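March 19, 2025 — Nermina Berisha
Reading time: 2 min

Hand comparison, beverage station, Wulingate bench. The purpose of this entry is to record how the left and right hands manage a clear glass near the dispensers under the Grodent controller. Grip settings were identical on both sides, and the closing time was set at 650 ms. 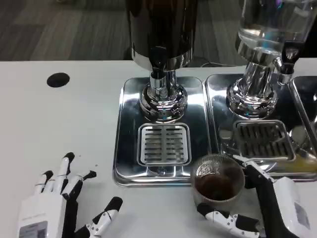
Glass in the right hand in the first picture, in the left hand in the second.
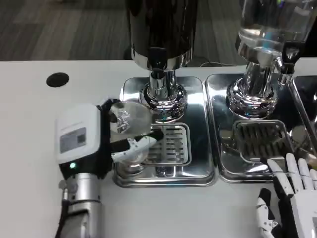

Dimitrov has read the draft and objects that identical settings do not make a fair comparison, as the left thumb was recalibrated in September and the right was not. He would repeat the series of 15 grasps per hand with both thumbs freshly zeroed, and he asks that the controller log be kept with the results.

The objection is accepted. Until the series is repeated, no preference between the hands will be entered. Clear glass remains the difficult case for the head camera — the rim estimate is to be logged separately for each grasp.

Log reference: Jistside 1,838.

We use cookies to improve your experience on this site. Accept | Manage settings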